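Does Wallpaper Make a Room Feel Smaller? A Term Project in Interior Materials

Background

My grandmother's hallway has been papered four times, each layer on top of the last, and I grew up believing it was getting narrower. When we had to pick a question for the materials course, I picked that one. The instructor wrote "fine" next to it in pencil and I took this as funding.

What we did

We wanted to know whether a large printed pattern changes how big people think a room is. The department let us have a storage room on the second floor, once we had moved the chairs out of it. We papered it twice. The first paper was a plain cream from Clidness, and the second was a Bortolotti pattern with ferns the size of a fourth grader. Both went up with Tilto paste, which is sold as repositionable and is, for the first minute.

Each visitor stood at the door, looked in for 10 seconds, and wrote down how wide they thought the room was. We got 151 answers for the plain paper. For the ferns we got 82, as finals had started and our supply of friends was running low.

Results

The real width is 106 inches. With the plain paper, the average guess was 112 inches. With the ferns it was 104. So the pattern did shrink the room, by a little less than the length of a dollar bill and a half.

A few people wrote comments, though we had not asked for any. Several liked the ferns. One said the room smelled like pancakes, which was the paste.

Problems

The two groups were different people, so some of the gap may come down to who showed up. The ferns also went on over the cream, and one seam by the window lifted every night and had to be pressed down every morning. Anybody who came before nine saw it flapping.

Matching the pattern at the corners took longer than everything else in the project put together. Long curved leaves are the worst for this. A stripe that is slightly off looks like a stripe, but a leaf that is slightly off looks like an accident. 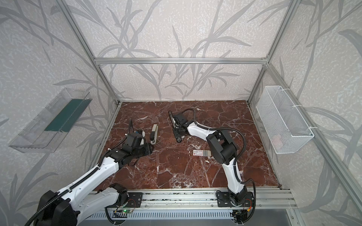
What we would change

Use the same visitors for both papers, with a week in between. Start in October. Try a small print as well, such as the Skurnier dots we ordered and never opened. And measure the hallway at my grandmother's, which I did over break: it is 38 inches wide, and she says it always was.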